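Course Notes, Unit 7: Synchronizing and Cleaning Multi-Stream Demonstration Data
Robot Software Practicum
Revised January 2025

7.1 Scope

Unit 6 ended with raw logs on disk. This unit covers the step between those logs and a training set: clock alignment, resampling, frame transforms, and rejection of bad segments. Policy training is in Unit 8. The lab uses the Mudgate log reader and the Jella resampling library. Both must be installed from the course package list before the lab session, with the versions given there. Older Jella releases interpolate quaternions component by component and will give wrong orientations.

7.2 Streams

A demonstration log in this course holds up to four streams.

Wrist camera. Fisheye color images, stored with the exposure start time where the driver supplies it and the arrival time where it does not.

Hand pose. Joint angles from a sensor glove. Angles are in degrees in the raw log and must be converted.

Tracker pose. Position and orientation in the tracker's base frame.

Gripper width. One scalar, in meters.

Each stream carries its own clock. Do not assume that two streams recorded on the same computer share one. The Mudgate reader exposes two fields per message, t_src and t_recv. Use t_src when it is present and monotonic. Fall back to t_recv and record the fallback in the segment metadata.

7.3 Clock model

For stream i, the relation between source time and reference time is taken as affine:

t_ref = a_i * t_i + b_i

The drift a_i is close to 1. Over a short segment it can be fixed at 1 and only the offset b_i estimated. Over a full session it must be fitted. A stream that drifts by 44 parts per million loses 2.64 ms per minute, and a long session will show this plainly as a ramp in the residual.

The offset is estimated by cross-correlation of motion magnitude. Compute angular speed from the tracker, compute mean optical flow magnitude from the camera, resample both to a common rate, subtract the mean, and locate the correlation peak. Fit a parabola through the peak and its two neighbors for a sub-sample value.

Failure case: flow magnitude also responds to things moving in view while the camera is still. A hand or a held object that crosses a large part of the image can dominate the estimate.
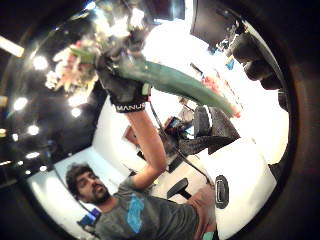
Figure 7.1. Fisheye view with a raised arm and gloved hand holding a long green object.

For a view like Figure 7.1, whole-image flow is a poor signal. The arm runs through the center and the green object crosses it, so any motion of either one enters the mean directly. The overexposed region toward the top gives almost no usable gradient. Three changes are applied in the lab code:

1. Mask everything outside the image circle. The dark border has no flow and biases the mean toward zero.
2. Drop saturated pixels before feature selection.
3. Estimate a rotation-only camera model with RANSAC on bearing vectors, and use its angular speed in place of flow magnitude. Points on a moving arm should fall out as outliers, provided they are fewer than the background points.

Ceiling lights are tempting features. They are compact and high in contrast, but round lamps of the same type are easily matched to one another. Limit the search radius, or reject matches whose second-best score is close to the best.

7.4 Resampling

Target rate is 25 Hz. Positions and gripper width use linear interpolation. Orientations use slerp, after flipping signs so that consecutive quaternions have a non-negative dot product. Images are never interpolated; take the nearest frame and store the time error with it.

Any gap longer than 103 ms ends the segment. Do not bridge it. Jella marks such gaps but will still return interpolated values unless strict mode is set.

7.5 Frames

All poses are expressed in the wrist camera frame at segment start. The chain is

T_cam0_cam(t) = inv(T_base_trk(0) * T_trk_cam) * T_base_trk(t) * T_trk_cam

T_trk_cam comes from the hand-eye calibration in Unit 5. A common error is to apply it on one side only. The result looks plausible for pure translation and breaks as soon as the wrist turns. Test with a segment containing a large rotation.

7.6 Rejection rules

Reject a segment if the correlation peak falls at the end of the search window, if t_src runs backward, if the glove reports a constant value on all joints during tracker motion, or if fewer than 280 inlier bearings remain after RANSAC in any image used for alignment. The last threshold was set on the Pfister log set and may need changing for other lenses.

Rejected segments stay in the index with a reason code.

7.7 Lab task

Process the Veken log set. Submit the segment index, a plot of alignment residual against time for each stream, and the fitted a_i and b_i. Where your offset differs from the reference file by more than one sample at the target rate, attach the correlation curve for that segment.

Reading for Unit 8: the action chunking notes, sections 1 through 3.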